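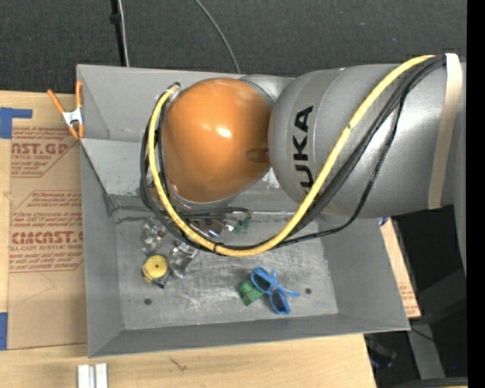
Vol. 2, Issue 7

PASNESS SHARED WORKSHOP COMPLETES PUBLIC BUILD NOTES FOR BIN-PICKING CELL

Members' project pairs a KUKA industrial arm with a sheet-metal bin and household items; parts list, drawings and control code to be released in July

FULBRIDGE – Pasness, a member-run workshop in Fulbridge, announced today that the mechanical and electrical stages of its bin-picking cell are complete. The project, named Vida, uses an industrial robot arm to reach into a fixed metal bin of small mixed objects. Build notes, drawings and source code will be published in July under a license that permits copying and changes.

Vida was designed and assembled by members working evenings in the shared shop. The design lead is Kinga Hajdu. Wiring and cable routing were handled by Csenge Veres, and the control software was written by Lotte Kramer. All three are members of the workshop and received no payment for the work.

"We wanted a cell that another shop could build from the notes without calling us," said Hajdu. "That set the limits on what we could use. If a bracket needed a five-axis mill, we redrew the bracket."

Bin and table

The bin is gray sheet metal with sloping walls and sits on a wooden tabletop. Its floor is left as bare metal. Members considered a painted or rubber-lined floor during the first month of the build and decided against both. A liner would have needed replacing on a schedule, and the shop did not want the cell to depend on a consumable.

The sloped walls return objects toward the floor of the bin when they are dropped near the rim. The side panels also limit the angles from which the arm can approach, and the motion planner treats each wall as a keep-out surface with a separate clearance value. Spring clamps are used at the rim during setup. The build notes include a clamp position chart for shops that intend to change bins often.

Acrylic sheet for guards and covers is cut in the same room. The notes specify that the printed paper covering stays on the sheet until final fitting.

Cable routing

The arm's cables run outside the arm body. A yellow cable and a bundle of black cables leave the area beside the orange cap, drop in a loop, and rise across the gray arm section to a strap that holds them together. Veres chose an open loop over a closed carrier.

"A closed carrier looks better and is harder to inspect," Veres said. "With a loop I can check the full length by eye before a run. The cost is clearance. The loop takes up space over the bin, and the planner has to know that."

The loop is modeled in software as a solid volume larger than the cables themselves. Wrist rotations that would pull the loop tight are rejected before motion begins. In early testing the workshop logged 86 rejected moves, most of them at the far corners of the bin. The tie points were then moved and the length of the loop was increased. The drawings show both the original and the revised routing, with tie positions measured from the strap.

Test objects

The object set is drawn from things members had at home or in the shop. It includes a tape measure, a pair of blue-framed sunglasses, a faceted green block, and several clear or shiny pieces. The set was selected for mixed surface behavior. Clear, crinkled material and bright reflective edges return unreliable depth readings, and bare metal behind them makes the problem worse.

"Matte cubes on a matte floor are a solved exercise," said Kramer. "Clear film on scratched steel is where our depth data had holes in it. The software marks those areas as unknown and plans as if something is there."

The sunglasses required a separate rule. A temple arm extends well past the lenses, so a grasp centered on the lenses may still swing the arm of the glasses into a wall. The planner now uses the full outline of the object, including thin parts, before it selects a lift path.

Vida has completed 1,469 logged pick attempts, of which 929 met the workshop's definition of a clean pick: one object lifted, no wall contact and no operator stop. Failed attempts are included in the data release with a reason code for each. Clear items account for the largest group of failures.

Safety and operation

The cell is operated by trained members only. Two people must be present for any powered motion, one at the controls and one at the stop button. Arm speed is held to a reduced setting for all work over the bin. Shops planning a similar build are advised to complete their own risk assessment before applying power. The workshop will not supply arms, controllers or completed cells.

Release contents

The July release will include bin and table drawings, the wiring diagram, the cable routing sheets, planner source code, reason-coded pick logs and the operator checklist. A metric and an inch version of each drawing will be provided. Corrections may be submitted through the workshop's project page and will be reviewed by Edit Vörös, who maintains the documents.

A second site in Unley has asked to build a copy of the cell using a smaller arm. Jolán Fekete will coordinate that work. No completion date has been set.

About Pasness

Pasness is a shared workshop with metalworking, woodworking and electronics areas, open to members in Fulbridge and surrounding towns.

Media contact
Edit Vörös
Project Documentation, Pasness
Fulbridge

###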